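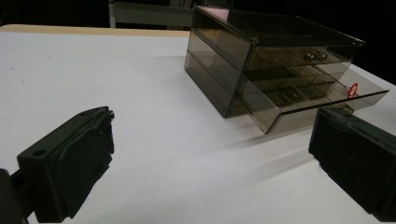

Llevo años defendiendo que el orden empieza por los cajones pequeños, y en casa ya me miran con cara de «otra vez con lo mismo». Los armarios grandes lucen mucho, sí, pero lo que te hace perder la mañana es el botón, la pila, el tornillito de las gafas. Por eso me gustan tanto los organizadores de plástico ahumado con dos cajones, uno encima del otro, y el de abajo dividido en casillas: tiras un poco y cada cosa tiene su rincón. ¡Y encima se transparenta! En la tienda de Daltville los había opacos, muy monos, y no piqué – si tengo que abrirlo para saber qué guardo, me rindo a la semana.

También digo que comprar cajitas sin haber vaciado antes el cajón de los trastos es tirar el dinero. Yo lo hice en febrero y acabé ordenando porquerías.

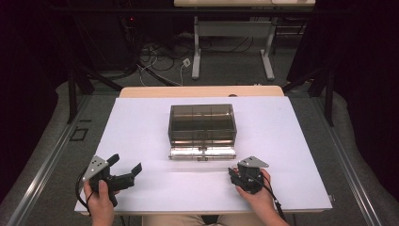 Marisol me escribió que ni hablar, que lo transparente enseña el desorden y que ella prefiere una lata con etiqueta. Pues mira, que lo enseñe, así me da vergüenza y lo recojo.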